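Home | Our Channel | Episodes | Support Us | Updates | Contact

Progress report on the Flamosdale web series fund

02/10/2022
By the Flamosdale channel team

Dear friends at the Brelport Arts Fund,

It's a pleasure to write to you again, and I hope you'll forgive me if this runs on a bit, as there is a good deal to tell! When you agreed to support our little comedy channel we had one finished series, a borrowed editing desk and far more ideas than sense. Since our January letter we have finished writing the second series, which we are calling Laizer, and shot most of it.

The channel now has 2325 subscribers. I know that is small next to the big comedy channels, but they are a talkative crowd, and the pilot of Laizer drew 334 comments (many of them asking when the next one was coming, a few of them quite rude about the wigs). We read every one over a long evening with a pot of coffee, and two of the running jokes in episode four came straight out of that pile.

Filming took 27 days. We had hoped to do it in fewer, but the bus station in Brelport changed its rules on filming after dark, and we had to rewrite the whole chase so it could happen at lunchtime. I think it's funnier now. Our lead actor disagrees, having done all the running in the heat.

On money, we are inside the budget you approved. Costumes came in under, travel came in over, and sound cost just what we said it would. The full accounts are in the packet we mailed.
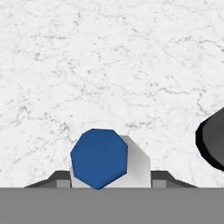
The part that is behind is the subtitles. We promised English and Spanish for every episode, and so far only the first three have both. The translator we hoped to use took a job elsewhere, and we have been slower than I'd like in finding another. We would be grateful for your patience here, and we will write as soon as we have a date.

Our side project, the Wata vlogs, goes on as before, with short talks about writing, acting and getting by as a performer in a small town. We invited viewers to send in a one-page script, and 127 arrived, which was a lovely shock. Reading them all properly is taking up most of our evenings, and we'd like to film the best of them next, if you are happy for the leftover costume money to go toward that. Do let us know.

With warm thanks from all of us.

Comments

wigfan: Keep the wigs. Please.

flamosdale_mom: So proud of this bunch! Will the pilot be shown in town again? I missed it.

couchcritic: Sent a script in and would love to know when you'll announce the winners.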